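Re: [prints] paper for the November hang

Janelle Tan wrote on 6/19/26:

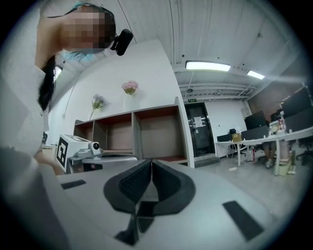
Leaning in, blue face covering on

> Hi all, has anyone had the big seascapes done on the Bakker cotton paper yet? Clevasar have quoted me 800 for the set of 3, framed, and they say the Gilier matt would look just as good for less. It's for a dentist's waiting room so strip lights and a lot of glass opposite. I don't want to be sent back to redo them. Also do we still have to use Irkovetti for delivery or can I collect?
> Janelle

Janelle, quick one as I'm out the door in a minute.

Go matt. Had two of the estuary ones on the Bakker last year, lovely in the hand, but the sky went a bit yellow next to a white wall. Client noticed before I did. Gilier is colder and the blues hold up, esp. in the low cloud. Blacks not as deep. For seascapes I wouldn't care.

800 framed sounds fair if that's with proper glazing. Ask. Clevasar quoted me once and the non-reflective was extra, not mentioned untill the invoice. With windows opposite you do want it.

File size - they like the long side at 2,000 minimum but that's for the small prints, send them the full thing for yours. And don't sharpen first, they do thier own and you get crunchy edges on the waves.

Delivery: collect if you can. Irkovetti is only for the ones going abroad now. Mine came with a dinged corner, got it replaced, took weeks.

One more thing, get a test strip off the darkest of the 3 before you say yes to the lot. The one with the pier? Shadows under it will block up on matt, lift them a touch.

Can someone else say what hanging rail they used at the clinic, I've lost the email.

Must run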